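Search this site
Type and press enter

Tape is a wear part, so log it like one

Filed under: Bench practice, Grippers, Cloth handling

2024-06-25

The Ferelell cell rules were written for rigid parts. They give a page to joint limits and one line to fingertips: "ensure adequate friction." For cloth work that line needs replacing, and I have spent most of May drafting the replacement.

The first rule concerns the contact surface. If the fingers carry tape, the tape goes in the log with its type, the date of application and the cycle count at removal. Blue painter's tape is cheap and quick to swap. It also creases, and a crease changes where the load sits on a knit.
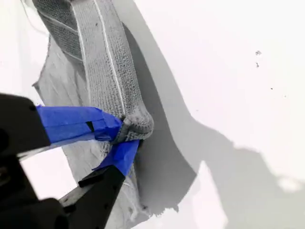
The draft sets a limit of 1000 closures per wrap. Our longest logged wrap came off at 898 with the adhesive starting to creep, so the limit may come down in the next revision. Both fingers get rewrapped together. One fresh finger opposite one worn finger gives a grip that is hard to reproduce.

The second rule covers two arms working over one piece of cloth. Each arm gets a written approach side, and only one arm may change its grip at a time. The other holds position until the first reports closed. The Bustilwood procedure allows both to move if the speed is low enough - I left that out.

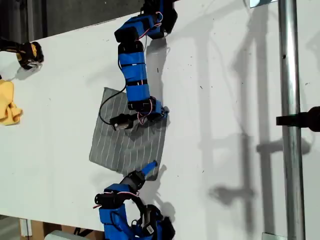 Shoaib Dhanial wrote in to object that a one-at-a-time rule doubles the handover time and that a force threshold would do the same job. He would also like the closure limit tied to fabric type, with a lower figure for anything looped or ribbed.

The second point is fair and goes in as a table. On the first, our motor current readings are too noisy at low grip force to serve as an interlock, so the rule stays.
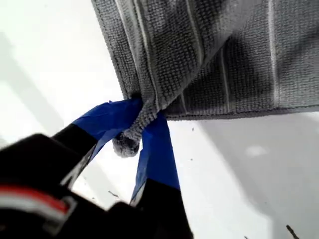 Third, surface condition. Wipe the table before each batch and record that it was done. Lint and grit transfer to exposed adhesive, and any wrap with a lifted edge should be replaced at the same time.

Draft 102 is on the Clamside share. Comments go in the margin, with a clause number.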